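Speaker notes: Caring for wool at home
Inetley Library, Thursday evening session

Start with the question on the flyer: how often should you wash a sweater? Let people answer first. Most will say after every few wears. My own answer is twice a season, unless something gets spilled on it.

Explain airing. Wool gives up smells if you leave it out overnight. Don't put it back in the drawer the minute it comes off. Mention the Tallard mill leaflet, copies on the side table.

Then washing. Cool water, a small amount of wool soap, no wringing. Press the water out against the side of the basin. I used to work at the Collet dry cleaners, and the ruined knits that came in had usually been through a hot wash. 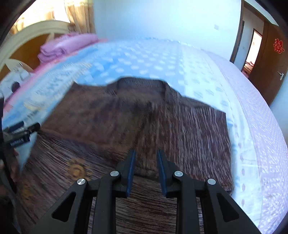 Drying is where good sweaters lose their shape. A wet one on a hanger stretches at the shoulders and the hem drops. Roll it in a towel, press, unroll, then spread it out. Point to the slide: collar at the top, body opened out into a broad rectangle, the ribbing running straight. Those are the things to check when you lay yours down. If the ribs bend, pat them straight with your palms. Turn it over after 300 minutes or so if the room is cool.

Moths next. Keep this to 2 minutes. Clean before storing, closed bags, look again in October. Cedar blocks smell nice but need sanding every year.

Pilling: pass the comb around. Work in one direction, light hand, fabric held flat.

Questions. Someone will ask about superwash yarn. Follow the label.

Recent talks
Mending a torn pocket
Darning socks by hand
Reading a care label
Zetex zippers and how to replace them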